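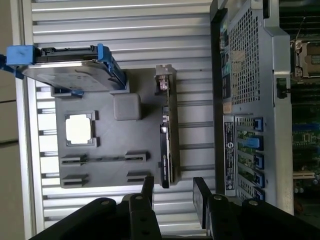

The practice tray on the cell bench, with the drive caddy and the expansion card on it and the server chassis alongside.

6 min read

January 24, 2021

Hi Štefánia,

You asked for something you could forward to the Griteo board without having to translate it first, so I'm going to write this the way I'd say it over coffee and leave the spreadsheets to Kheri. It covers what we did to the Adus cell since the July report, what it cost us in hours, and what I'd like to do with the rest of the money.

The short version is that the arm is running, the gripper is in better shape than it was in July, and we're behind on the expansion cards. Drives are fine. I'm really happy with drives!

First the gripper, which ate most of the fall. You may remember we were getting play in the fingers (I described it in July as "a bit of wiggle", and Filippos has not let me forget it). The linkage screws were backing out during long runs. Four of them show on the side that faces the wrist camera, two per finger, and those were the ones we kept catching with a paint-pen mark that had wandered. We pulled the whole thing apart, cleaned the threads, put in medium threadlocker and torqued everything to the figure in the maker's manual. Then we ran 600 open-and-close cycles with nothing in the fingers and checked the marks again. None had moved. We now do that check every 50 hours of running, and it goes in the blue binder with initials next to it.

While it was apart Faraji found that the left finger plate had a burr along the inside edge. It was tiny, the kind of thing you feel with a fingernail and can't see, and I suspect it explains the scuffs on the caddies we were all blaming on each other. He dressed it with a fine stone and we've ordered a spare pair of plates from Barasa. They're in the drawer now, still in the bag.

Next, the camera at the wrist. Its mount had crept a little every time somebody leaned on the cable, and each creep meant redoing the calibration. Erick made a strain relief for the cable out of a bracket we had lying around, and we've gone nine weeks on the same calibration file. I check it each morning against the corner of the tray. If it's off by more than a millimeter I stop and redo it, and so far I haven't had to.

The tray itself deserves a paragraph, as it's the part your board paid for. It's a flat molded base with the layout of a motherboard raised on it: a socket area with corner posts and a white square in the middle, and slot features lower down. We wanted something the arm could bump into all day without us wincing. It sits on the grooved aluminum bed next to the server chassis, which lets us try a grasp on the tray side first and go over to the metal when we trust it. I moved the tray twice before settling on where it is now, and the position is written on the setup sheet taped inside the cabinet door. Please, please nobody move it without telling me.

Drives, then. The caddies have blue plastic tabs at the ends and those turned out to be a nice thing for the vision side to look for. We rewrote the approach so the fingers come in square to the caddy even when it's lying at a bit of an angle, and the last long session had 20 picks in a row without me touching the stop button. That's our best so far.

Cards are the sore spot. A card standing on edge is a narrow target, the bracket end is a different thickness from the shroud end, and if we close a hair too hard the card leans. We dropped the grip force, which helped with the lean and then gave us slips. Filippos wants rubber pads on the fingers. I'd sooner try a slower close before we add another part that wears out, so we're doing mine first and his second, and he's keeping score.

The blue latches on the rear of the chassis are still a hand job. I had them down for this period and I didn't get to them. Sorry about that one, it's on me.

Money and time: we're inside the parts budget. The bigger bite was hours, with the gripper teardown running well past what I'd planned. Kheri's sheet has the breakdown, and the freight charge from Sukitby is in dispute, so ignore that line for now.

For the next stretch I'd like to finish the cards, start on the latches, and buy a second gripper so a teardown doesn't park the whole cell again. The quote is attached to Kheri's sheet. If you can get me a yes or no on the gripper before the others, I can get the order in ahead of the price change.

Call me if any of it reads funny!

Erick is on leave the first week of next month, so calibration questions come to me until he's back.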